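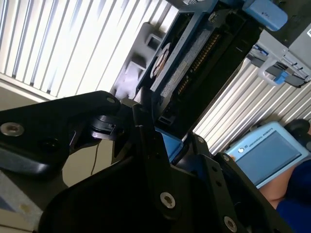
Black plates and silver bolts, close up.

Print this page | E-mail this page

Perside review: a screen recorder for people who make how-to videos at work

I make the short training videos at Admont, the adult college in Zoruvstead where I've worked for a good long while now. How to set up your voicemail, how to share a folder without sharing it with the entire building, how to get a grade sheet out of the system in a form a human can read. We have 270 of them on the staff site at the moment and I recorded nearly all of them in Lougher, which I've used for so long that my left hand knows the shortcuts better than I do. In May our Lougher renewal came up, the price had jumped again, and I talked my manager into letting me buy a year of Perside and see how it went.

So I've been using it every working day through a summer of updates and the big rush before fall classes. I paid for it out of our regular budget (well, the college did) and Perside doesn't know I'm writing this.

Price first. It's $259 a year for one person, and that includes the captions. Lougher is cheaper on paper but charges for captions by the minute, and once I added up what we'd spent on those last year, Perside came out ahead. If you make two videos a year, don't bother with either one. The recorder that came with your computer will do fine.

Setting it up

Easy! I downloaded it, gave it permission to see the screen and hear the microphone, restarted, gave it permission again for some reason, and was recording in the time it took the coffee to brew. There's a little bar that sits at the top of the screen with a record button, a pause button and a timer. You can drag it out of the way. It does not show up in the finished video, thank goodness. I've used recorders where it did and you had to crop every single thing you made.

The one snag was signing in. Our college has its own login page and Perside would send me there, I'd sign in, and it would land me back at a blank window. Closing and reopening it fixed that every time, but it still happens about once a week and I've stopped expecting it to go away.

Recording

You pick the whole screen, one window, or a box you draw yourself. I nearly always pick one window. Perside remembers the size, so if I record part one in the morning and part two after lunch they match up, and I can't tell you how much fiddling that saves me. In Lougher I used to keep a sticky note on my monitor with the window size written on it.

My favorite feature by a mile is what they call Retake. You're talking along, you trip over your words, you tap the space bar twice and it backs up to the last time you paused for breath. Then you just carry on. I am a terrible stumbler – ask anyone who has sat through me explaining calendar permissions live – and I used to record a four-minute video in something like 15 goes. Now I do it in one sitting with a lot of space bar. It does get confused if you talk fast and don't leave gaps. I had to learn to slow down, and my videos are probably better for it.

Mouse clicks get a soft ring around them, which you can recolor or turn off. The zoom is automatic by default and I turned it off on day one. It swoops. Every time you click on anything it dives in like a seagull after a french fry, and when you're going through a settings menu with a lot of small boxes it'll make people seasick. Adding zooms by hand afterward is simple enough, so do that.

Captions

We caption everything at Admont, no exceptions, and this is where I was most curious. Perside writes the captions while you record and they're ready when you hit stop. On plain English they're very good. I speak clearly and I have a decent headset, so I'm an easy customer, but I also tried it with a coworker's older recordings, made on a laptop in a room with a noisy vent, and it coped better than Lougher did with the same files.

Tech words are where it falls down. It wrote "sink your files" all the way through a video on syncing. It heard "two-factor" as "too factor." It has never once gotten the name of our grade system right, though to be fair neither do most of the staff. You can give it a word list, up to 2,000 entries, and once a word is on the list it gets it right nearly every time. I already had a glossary page on our staff site with 121 terms on it, so I pasted the whole thing in and that cured most of the trouble overnight. If you have anything like that lying around, paste it in before you record a thing. I did it the other way around and spent an afternoon fixing "sink."

Editing the captions is just like editing a document. You click on the word, you type the right one. If you change a word in one place it asks if you'd like it changed everywhere. The timing stays put.

Editing the video

Fine for what I do, which is chop the beginning and end, cut out a cough and blur somebody's e-mail address. The blur follows the thing you're hiding if you scroll, and so far it has kept up, but check it closely anyway before you post. I watch every blurred section at half speed.

What I miss from Lougher is chapters. You could drop markers in a long video and people could jump to the bit they needed. Perside has something called Sections, but they only show up if people watch on Perside's own page, and once you export the file they're gone. Our videos live on our own site, so that's no use to me. I've gone back to typing the times in the description underneath. For anything over ten minutes this is a real annoyance, and if you make a lot of long ones I'd think hard about it.

Exporting is slower than I'd like too. A five-minute video takes long enough that I go and do something else. The files are small and look sharp, so I suppose that's the trade.

Help and support

The help pages are well written and have pictures, and the pictures match the current version, which puts them ahead of most. I wrote to support twice. The first time, about the blank window, I got a friendly answer by the next morning that told me to close and reopen it. The second time I asked if Sections would ever survive an export and they said it was something other customers had asked for as well. Make of that what you will.

Old projects

If you're coming from Lougher, know that your project files won't open. Finished videos will import with no trouble and you can trim them and recaption them, but any text boxes or arrows you added are baked in. I've kept one old computer with Lougher on it for the handful I still need to change, and I'm redoing the rest as they go out of date, starting with the voicemail one, which shows a phone we got rid of years ago.

Would I renew?

Yes, I've already put it in next year's budget request. Retake and the captions have cut my recording time way down and I'm no longer dreading the August pile. I'd like chapters that work and I'd like that login fixed. Four out of five from me.

One more thing I forgot to put in further up: it works with a tablet, but only for recording. You have to send the file to a computer to edit it.

Print this page | E-mail this page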